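Cord Wrangling for People Who Record Demos at Home
Tips from the Millix workshop table

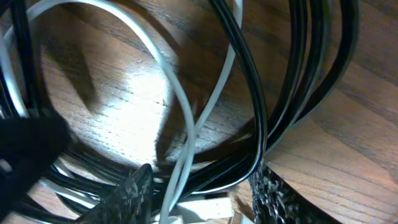
White cables and striped black ones on the wood, gripper fingers either side of the pile.

I've been recording cable demos since June, and cables are the meanest thing I've ever tried to teach. Blocks stay where you put them. Cups are sweethearts. A cord has its own opinions, and so does the cord underneath it! A few people have written in asking how I set up my table, so I've put my notes in some sort of order (not much order, sorry).

Make a real tangle

My first tangles were far too polite. I'd lay down two cords, cross them once, and record myself lifting the top one off. The policy learned to do exactly that and fell to pieces the minute Lovely Tan came over and dumped a drawer of chargers on the table. Now I do it her way: drop everything from elbow height, push it together with both hands, and start from whatever I get. If you catch yourself tidying before you press record, stop and drop it again.

Mix your colors, too. I like a couple of thin white cables in with the black, and the flat black kind with a white stripe down the edge is great because you can see when it's twisted. All-black on a dark table is worth doing eventually, but save it for when the easy stuff works.

Light the table badly on purpose

I used to fuss over lighting. I had a diffuser made from a shower curtain and I was very proud of it. Then I ran the thing at night with one lamp on and it reached for the shadow of a cord instead of the cord. So these days I move the lamp every 20 episodes and let it make an ugly bright patch on the wood if it wants to. White cable across a washed-out patch is hard to see, even for me, and I want plenty of that in the set.

Leave the grain alone as well. Hiu-tung Tsao covers her table with a gray mat and gets lovely clean clips, but mine has to work on my own wooden table, with all its streaks and knots, so that's what I record on.

Pick up by the hard part first

Plugs and connectors are easier to hold than the cord. If there's a plug anywhere you can reach, go in over it, straddle it, close slowly and lift straight up a little before you pull sideways. Yanking sideways first just tightens everything. When I have to grab the cord itself I take one strand, and if I come up with three I put them down and try again without stopping the recording. Keep those! The put-it-down-and-try-again clips did more for me than any of the perfect ones, and I threw out a whole afternoon of them before Jocelyn Dalisay talked some sense into me.

Slow down near the pile. I'm quick and sloppy on the way over, and then I crawl for the last couple of inches. If the wrist view is nothing but blurry cord, back off a bit, have a look, and go in again.

Write down what you did while you still remember

I keep a paper notebook next to the keyboard and write one line per episode: which cord I was after, whether it came free, anything odd. My set is up to 1,878 episodes now and I promise you I could not tell you a thing about number 900 without that notebook. Use the same few words every time. I had "untangled," "freed," "got loose" and "out" all meaning the same thing, and it took me two evenings to fix.

Small stuff

Wipe the fingertips between batches. Cord jackets leave a sort of film and the grip goes funny.

Unplug everything at both ends. I know, I know, but check.

Do 5 warm-up runs and don't save them. My first few of the day are always jerky.

Seven minutes is my limit before I start rushing. I get up, fill the kettle, come back.

Swap in a different cord now and then. Hannelore Kofler mailed me a bag of old headphone wires and they behaved like nothing else I own (springy little horrors).

Next I want to try coiling, which means two hands on the controls and probably some bad language. If you've got a way of recording a decent coil without the end flopping off the table, please write to me, I'm all ears.

Last updated: June

Related tips
Folding Dish Towels, Take Two
Labeling Clips Without Losing Your Evening
What I Keep in the Brundlow Drawer
Lids, Jars and Other Twisty Things

Contact Milagros | © Millix | Back to top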